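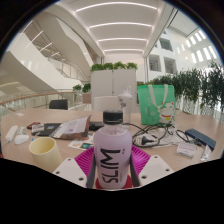

Lab Course Robot Handling, Unit 4
Comparing two sets of gripper fingers

Before the lab, please read the sheet of Unit 3 again, especially the part about friction. Bring your own laptop with the logging program already installed. The lab takes one afternoon and you work in pairs.

1. Purpose of the unit

We compare two sets of fingers on the same hand-held gripper. The first set has soft ribbed fingers, which bend around the object when they are pressed. The second set, from Plasteo, is stiff and flat with a thin rubber layer. In the lecture we said that a soft finger forgives a bad approach angle. In this lab you test if this is true for ordinary objects, and how much closing force is lost for it.

2. Setting up

Mount the soft fingers first. Tighten the screws by hand only, as the white plates are printed parts and the threads get damaged easily. Start the Podside recorder and wait until the camera picture is stable. The buffer holds 2,000 frames, so save the file after every object. Please do not change the exposure between the two sets, otherwise the recordings are difficult to compare.

The objects stay on the table together with everything else. We do not clear the table for this unit. A gripper which works only on an empty surface tells us little about daily use.
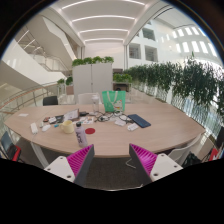 Figure 1. View between the fingers toward the table. The lilac bottle and the cream-colored mug are both in the front half.

3. Procedure

Approach the bottle from the front, at half of its height, and close slowly. Lift, hold still, put it down again. Then do the same for the mug, once across the body and once by the handle. The flat items come last. The round red coaster is the most difficult of them, and with the stiff fingers you may need to try from several sides.

Write each attempt in the table as held, slipped or not gripped. If you touch a neighboring object, write this too. Keep away from the black cables in the middle of the table: a ribbed finger catches a loop very easily.

Change to the Plasteo fingers and repeat everything in the same order. Each pair makes 17 attempts per set.

4. Report

Hand in 2 pages, without the raw data. Answer at least the following:

At which approach angle did the first slip happen, for each set?
Did the bottle turn in the grip while you lifted it?
Which set would you choose for the mug handle, and why?

Reports are due before Unit 5, where we mount the better set on the Wedico arm.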